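Photos to go with the equipment request, Plendville bench. Quick page, the full numbers are in the spreadsheet Maribeth sent round. Captions are mine, fix them if I got something wrong.

What we are asking for: a second two-arm station with hands, same type as the one in the pictures, for the Dobson kitting line. Plus spares. Plus boards, which everyone forgets to budget for. Not asking for the conveyor this round, that moved to next year.

Three pictures, big ones, give them a second to load.

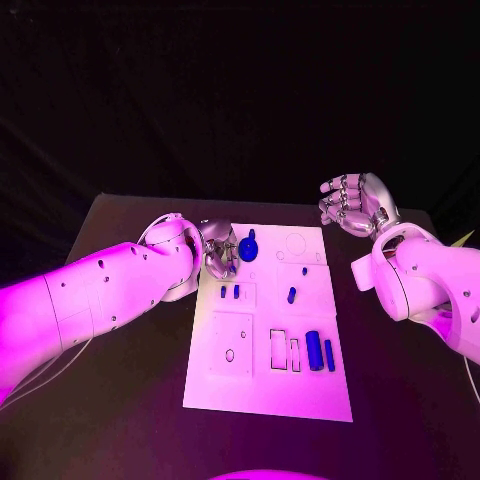
Spare parts come first in the budget and I want them kept there. Last year we bought the arms and then had no money left for finger parts, cables or a second set of anything. The hands are the costly bit, all those metal joints, and one hand out for repair stops the whole station becuase the tasks are two-handed. The blue pieces on the white board are the cheap end of it. Board and pegs together run us 25 dollars a set if we order with Dundale, and we go through them. So: one spare hand (left or right, Ívar to pick), one cable kit, 33 board sets. That is the minimum. If the total gets cut, cut the travel line before this one.

**Cable kit**, quote in hand: 435 dollars. Covers both arms. Get two if the shipping is the same.

**Table**: we have one. Do not buy a table.

**Backdrop cloth**: same as now, black, plain. Comes out of consumables, no line needed.

**Floor space**: Ívar Kjærgaard measured the Dobson corner in April and it fits with the door open. Not by much. The old shelving has to go first, ask facilities early, they were slow last time.

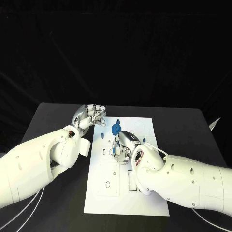

Plalavby, 12 June 2018

Price call with the supplier over here, notes typed up straight after so excuse the mess. They will hold last year's price on the arms if the order is in before the summer shutdown. Hands are quoted separately now, used to be one bundle. Lead time on hands is the long one. Arms ship from stock.

- Install and first setup: included, one visit
- Second visit: 1,066 dollars, flat, travel in
- Training for new operators: extra, skip it, Ívar can do it
- Extended cover on the hands: worth it
- Extended cover on the arms: not worth it, we have had no trouble

I asked about the cable routing since ours sits on the outside, you can see a loop of it over the right wrist. No inside-routed version of this model. They do sell a clip set and will send a sample. Also asked if the openings at the wrist joints, where the wiring shows, can get a cover. Answer was "possibly" and a part number to follow. Have not put money against it. Put a zero line in the sheet so it doesnt get lost.

Payment terms are half on order, half on delivery. Maribeth Agbayani needs to say which quarter the second half lands in, I can't work that out from here.

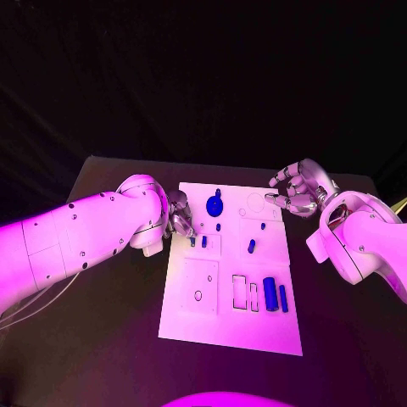

*Page last changed: the evening after the call, hand cover line added, typos mostly left alone*

Board with the two long blue cylinders lying next to their outlines, lower right. Same kind of work we want running at Dobson, just with Dobson's own parts later on. Start with these boards though. Everybody knows them and we can compare stations.

Lighting, small item. The pink light is on our existing lamps and I would like the same lamps at the new station so the two match. Price not in yet. Please leave a gap under the cable kit line.

Still open:

- Which hand to stock as the spare
- Who signs at Dobson
- Second visit yes or no. I say yes, the first visit is never enough
- Whether Dundale will give a better rate on 33 sets, or if we have to go higher to get it
- Storage for the spare hand, needs a locked cabinet, the one by the office is full

Comments straight into the sheet please, not by email, I lose them. Arms and hands go on one order, boards and cables on another. Need the yes on the first order before anything else moves.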